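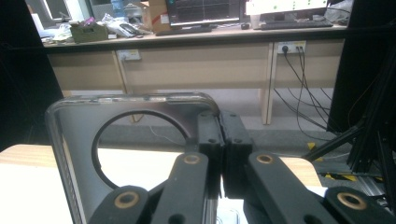
Gray carpet, pale wood, and the long workbench behind.

Search this site Enter keyword Go

Table Five at Skellolska

I have worked in the Skellolska workroom for two winters, and most of this time I spent at table five. Several people asked me how we keep small parts there. It is more about the table and the storage than about any finished work. For finished work, please see the Barnivel album, where Njoroge Obura has put his own pictures with much better captions than mine.

The room is a plain one. It has carpet on the floor, which I did not like at first, because a dropped screw makes no sound and you can search for it a long time. Now I am used to it. The carpet is kind to the knees and the room is quiet even when all places are taken. The wood of the tables is light in color, and I think this helps in the darker months, when we come after work and the windows give us nothing.

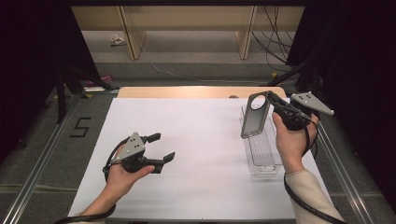
The gray piece with the large round opening, held over the clear tray. The number 5 on the carpet is made from dark tape.

The tape number was an idea of Magdalini Moschos. Before that we had paper cards standing on the tables, and they traveled. One evening in April two tables were both called three, and a delivery from Celtura was unpacked on the wrong one. A number on the floor stays where it is. When the tape becomes old we peel it and put new.

The white surface was also discussed for a long time. Some of us wanted dark green, as on a cutting mat. I voted for white. Black parts and gray parts are easy to find on it, and you see immediately when it needs a wipe. It does show every pencil mark, I must admit.
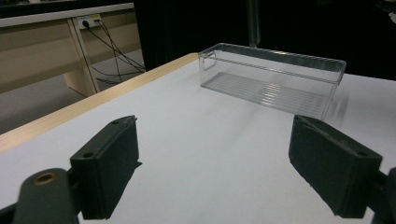 For storage I prefer a clear bin without any inside walls. A bin with many small compartments looks very orderly in the shop, but our pieces have different lengths and the long ones never fit. In an open bin they can lie along the bottom, and you can look from the side to know what is in it without lifting anything. I like also when there is an opening in the short end, so that one finger is enough to pull the bin closer.

The ridges on the bottom are useful for thin pieces. A flat piece on a flat bottom is hard to pick up with short nails, and I have short nails. Njoroge puts a sheet of felt in his bins. I tried this too, but the felt collected dust and I took it out again. 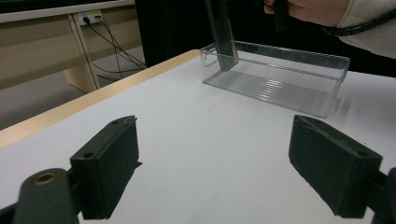
Our rule for putting away is simple: big flat pieces first, standing or leaning as they wish, and small ones after. I write the label last, in pencil, on a paper strip for the shelf. At the last inventory the shelf list had 354 lines, and 337 of them were correct. Magdalini says the other ones are somewhere in the Khunthong cabinet. I will look when I have a free evening.

Last updated: 21/01/2018
Shares 2
Comments 0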